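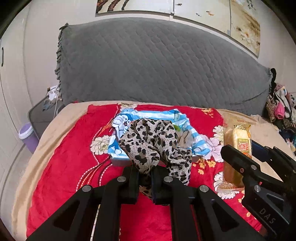 Foulards fins et vêtements d'enfant : vous les rangez où ?

Forum Maison > Rangement et linge

mirabelle_77
Bonjour à tous,
Je reprends le tri de la chambre et je bute toujours sur la même chose, les foulards. J'en ai un léopard, très fin, presque transparent, qui finit systématiquement en boule sur le lit avec le reste du linge à plier. Le tee-shirt rayé bleu et blanc du petit, je le plie en deux minutes et il tient. Le foulard glisse, se rouvre, et je recommence.
Tout passe par le lit chez nous, sur la couverture rouge à grosses pivoines, parce que c'est la seule surface assez grande. Le tas à trier reste à droite et je pose ce qui est plié au milieu. L'armoire est blanche, étroite, avec une seule étagère à ma hauteur.
Mes questions : est-ce que vous pliez les foulards ou est-ce que vous les suspendez ? Et est-ce que vous mélangez les affaires des enfants et celles des adultes dans la même session de pliage ?
Merci d'avance.

tournevis_plat
Suspendus. Un cintre avec des anneaux, un foulard par anneau, terminé. Le tissu fin plié garde les marques et il faut repasser avant de sortir.

Odile-du-Perche
Pas d'accord avec le cintre à anneaux. J'en ai eu un de chez Holow, les anneaux avaient une petite bavure à l'intérieur et j'ai tiré des fils sur deux foulards avant de comprendre. Depuis je roule. On étale le foulard, on le plie en trois dans la longueur, on roule sans serrer et on le met debout dans une boîte. Pas de marque, et on voit tout d'un coup en ouvrant.

tournevis_plat
Une bavure, ça se ponce. Papier de verre grain 3000, deux passages et c'est lisse.

Odile-du-Perche
Je ne vais pas poncer un cintre.

lessive_et_cie
Pour le pliage du mousseline ou du voile, le problème vient souvent de la surface. Sur une polaire ça accroche et ça se déplace en même temps. Essayez sur le drap nu ou sur une table. Je pousse la couverture au pied du lit avant de commencer et je gagne du temps.
Pour la deuxième question, je sépare. D'abord les enfants, je range, ensuite les adultes. Sinon les petites pièces se perdent dans les grandes.

mirabelle_77
Merci pour les réponses. lessive_et_cie, je n'avais pas pensé à la polaire, je vais essayer sur le drap. Le problème c'est que la couverture reste en place toute la journée, on s'assoit dessus, on s'appuie sur le gros coussin gris du fond. Mais je peux la replier d'un côté.
Odile, debout dans une boîte, quelle hauteur de boîte ?

Odile-du-Perche
Une boîte à chaussures d'enfant sans le couvercle. Si elle est plus haute que les rouleaux, on ne les attrape plus.

bricole06
Je mets mon grain de sel. Chez nous le vrai problème c'était la pièce, on pliait dans la chambre au milieu de tout ce qui traîne. Un goûter emballé posé sur le lit, un câble de chargeur, les affaires sorties d'hier. On a déplacé le pliage dans le salon et le tas a diminué tout seul.

mirabelle_77
Le goûter sur le lit, c'est chez nous aussi, un gâteau jaune dans son plastique, à côté du tas de vêtements. Et le câble blanc court jusqu'au coussin. Mais le salon, c'est non, il n'y a pas la place.

Fanchon_B
Pour le câble, une pince collée au mur suffit.
Pour l'armoire étroite, j'ai acheté une étagère à suspendre de la marque Iston. Elle s'accroche à la tringle, il y a plusieurs cases souples, et j'y mets les foulards roulés en haut et les tee-shirts des enfants en bas pour qu'ils se servent. Ça prend la largeur de quelques cintres. Seul défaut, le fond des cases se creuse, j'ai glissé un carton dans chacune.

tournevis_plat
Les étagères souples, ça tire sur la tringle. Si la tringle est en tube fin, elle plie. Vérifiez avant d'acheter.

Fanchon_B
La mienne est là depuis avril et la tringle est droite. Ce sont des foulards et des tee-shirts, pas des jeans.

tournevis_plat
Chez moi il y avait des jeans, c'est vrai.

pli_sur_pli
Bonsoir, je lis le fil et je ne comprends pas pourquoi tout le monde veut ranger le foulard avec les vêtements. Le mien est à un crochet derrière la porte, avec le sac et la veste. Je le prends en sortant, je le remets en rentrant. Les foulards que je ne porte pas, je les ai donnés. Il m'en restait 9, j'en ai gardé 2.

Odile-du-Perche
Un crochet pour un voile fin, au bout d'un mois il a une bosse au milieu.

pli_sur_pli
Avec un crochet rond et large, non. Les miens viennent de la droguerie Karabulut, ce sont des boules en bois. Aucune bosse.

lessive_et_cie
Une remarque sur les tee-shirts d'enfant imprimés : pliez-les avec le dessin à l'extérieur mais jamais dessin contre dessin. Les impressions un peu épaisses collent entre elles quand l'armoire chauffe en été. J'en ai abîmé un comme ça. Et on les lave à l'envers.

mirabelle_77
Celui du petit a une tête de chat robot bleu et blanc, il y tient beaucoup, donc je note. Je le plie déjà avec le dessin visible parce que sinon il défait toute la pile pour le trouver.

bricole06
Chez nous pareil, d'où la boîte à plat au lieu de la pile. Les tee-shirts debout les uns derrière les autres, il tire celui qu'il veut et le reste ne bouge pas.

Fanchon_B
Debout ça marche quand la boîte est pleine. À moitié vide tout s'affaisse.

bricole06
On met une serviette roulée au bout en attendant.

mirabelle_77
Petit retour. J'ai replié la couverture sur un côté et plié sur le drap, c'est nettement mieux. Le foulard léopard est roulé, dans une boîte à chaussures, comme Odile l'a expliqué. J'ai trié les affaires du petit en premier. Il me reste la moitié du tas et le linge bleu posé sur le pliant gris, tabouret ou desserte, que je ne sais pas où mettre.
Pour l'étagère suspendue, j'hésite encore. J'ai vu aussi un modèle chez Salesness avec un fond rigide, quelqu'un connaît ?

Fanchon_B
Pas celui-là. Regardez la profondeur avant tout. La mienne dépasse un peu et la porte de l'armoire touche quand on ferme.

tournevis_plat
Et le diamètre de la tringle.

Odile-du-Perche
Contente que le rouleau tienne. Pour les foulards plus longs, pliez d'abord en deux dans l'autre sens, sinon le rouleau est trop gros pour la boîte.

pli_sur_pli
Je maintiens pour le crochet.

mirabelle_77
Je prends les mesures de l'armoire ce soir et je repasse donner les cotes.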